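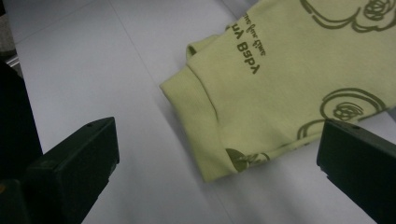 Wrist view, hand-held gripper: folded green garment with rose print on the white table, both fingers open at the cuff.

Setgate Folding Set - README and rules of good practice

Maintained by Noboru Hirano and Fitriani Liew. Questions about the rules go to Fitriani, questions about the files go to Noboru.

1. What is in the set

Setgate is a collection of garment handling demonstrations recorded with hand-held grippers. A person holds the gripper, does the task, and the camera on the gripper records. There is no robot arm in any recording of this release. The set has 1417 episodes in the main part and 300 episodes in the held-out part. The held-out part uses garments which do not appear in the main part.

The tasks are: fold a sleeve inward, fold the hem up, turn a folded garment by 90 degrees, flatten a cuff, and stack one folded garment on another. Each episode has one task only. If the operator did two tasks without stopping, we cut the recording into two episodes at the moment when the fingers leave the cloth.

This README is written mostly for two groups of readers. The first is people who train on the data. The second is people who want to add new episodes, and for them sections 3 to 6 are obligatory. We had three versions of these rules before, in three places, and they did not agree with each other. Please delete your old copies.

2. Folder layout

Every episode is one folder. Inside are the wrist video, the finger width log, the pose log, and a short text file called notes. The notes file can be empty but it must exist, or the loader stops with an error. We know this is not friendly. Wakana Ikeda has a patch for the loader and it will come in the next release.

The split file lists the episode folders by name, one per line. Do not make your own split by taking random episodes. The same garment is used in many episodes, so with a random split the same garment will be on both sides, and your result will look better than it should.

3. Rules for the table and the light

3.1 Use a light, matte table surface. Shiny surfaces give reflections of the fingers and the pose tracking becomes worse.

3.2 Only the garment of the episode lies in the working area. Cups, phones, tape and other garments stay outside of it. For the stacking task there are two garments, of course.

3.3 Light comes from above and should be even. Close the blinds in the afternoon, or do not record at that time. Soft shadows under the cloth are fine and even useful, they show how high the fold stands. Hard shadows with a sharp border are not accepted.

3.4 The edge of the table may be visible in the wrist view. We had a long discussion about this, and Aoi Takeda wanted to forbid it at first. We decided to allow it. A robot at a real table will also see the edge, and operators who try to avoid it move their hand in a strange way.

3.5 Wipe the table before each block of episodes. Lint from dark garments is easy to see on a light table.

4. Rules for the garments

4.1 Clean and dry garments only. No pins, no needles, no price tags on strings.

4.2 Printed garments are welcome. Drawings, flowers, letters, all of this is good for the set, as the early recordings had too many plain T-shirts and the models learned to look for a plain area of one color. A print which goes over the fold and disappears under it is a difficult case and we want more of them.

4.3 Do not use garments which show the name of a real person, a school, or a workplace. General words are allowed. If a text is too small to read at the resolution of the video, it is also allowed, but write "small text" in the notes file.

4.4 Ribbed cuffs and hems must be recorded as they naturally lie. If the rib curls up, leave it curled. Please do not press it flat with the hand before the episode starts. The curl is exactly the thing which makes a cuff hard to grasp from the side, and the policy must see it.

4.5 Retire a garment after 30 episodes. After that it has learned its folds (this is how Tomomi Tsuji says it) and it goes down almost alone.

5. Rules for the gripper and the operator

5.1 Before the block, open and close the fingers fully three times while recording is on. The width log is calibrated from these movements. If you forget it, the full block must be recorded again, we have no way to repair it later.

5.2 Both finger tips must be in view of the camera when the gripper is open. Tighten the camera mount and check again after you put the gripper down for a break. The mount from Mulcahy holds well, the older one turns slowly by itself.

5.3 Part of the gripper body at the side of the view is normal. Do not crop it, do not mask it. All episodes must have the same geometry.

5.4 Come to the cloth with open fingers and wait for a short moment before closing. The approach is the most valuable part of the episode. Fast operators like to close the fingers while they are still moving, and then we cannot see which edge they have chosen.

5.5 Grasp the folded edge with one finger above and one finger under the cloth, or pinch from above if the task sheet says so. Do not change between these two ways in one episode.

5.6 The free hand stays away from the cloth. If you help with the free hand, even once and even a little, mark the episode as "assisted". Assisted episodes are not thrown away - we keep them in a separate list.

5.7 A failed grasp is not a reason to stop. Try again in the same episode, up to two more times. Recovery is interesting data. Write "regrasp" in the notes.

5.8 Work not longer than 45 minutes without a break. The gripper is not heavy in the first minutes but the wrist feels it later, and tired operators start to drag the cloth over the table when they should lift it.

6. Labels and review

Each episode gets one task label and one result label. The result label is success, partial, or fail. Success means that the final fold line is within two fingers' width of the line on the task sheet and no corner is turned under. Everything between this and a clear failure is partial. When you are not sure, choose partial, and do not discuss it for a long time.

The operator does not label their own episodes. Review is done by another person, who watches the wrist video once at normal speed and once at half speed. In the first round we let the operators label themselves, and 466 episodes had to be labeled again. Wakana and Tomomi did this work and the set is much better for it.

If two reviewers disagree, Fitriani decides. Her decision is written in the notes file with the word "decided" before it.

7. Privacy

Wrist video sees more than you expect. Faces, badges, screens and papers with names must not appear. When you lift the gripper at the end of an episode, keep the camera pointed down at the table until recording has stopped. Most of our privacy problems came from the last two seconds.

Sound is not recorded. If your device records it by default, remove the audio track before upload, not after.

8. Known problems

- In the episodes from the Zedham room the white balance is a bit cold and pale colors look less strong than they are. We left it as it is. If color is important for your work, use augmentation.
- The Sarel room has a different table height. The pose log is given relative to the table, so it should not matter, but please tell us if you see an effect.
- Sleeve tasks are more frequent than hem tasks. In August we plan a block with hem only.
- Some notes files contain spelling mistakes in the key words ("regrap", "asisted"). The loader accepts the common ones.

9. What the set should not be used for

The finger force is not measured. Do not use this data to set force limits, and do not use it as evidence that a gripper is safe near people. For work with a real arm, follow the safety rules of your own site and make a risk assessment for the cell. These rules here are about recording quality and they do not replace it.

10. Changes to the rules

Propose a change by sending the number of the rule and the new text to Fitriani. Please send the complete sentence and not only the idea. New rules are valid from the next recording block, and old episodes are not judged by them.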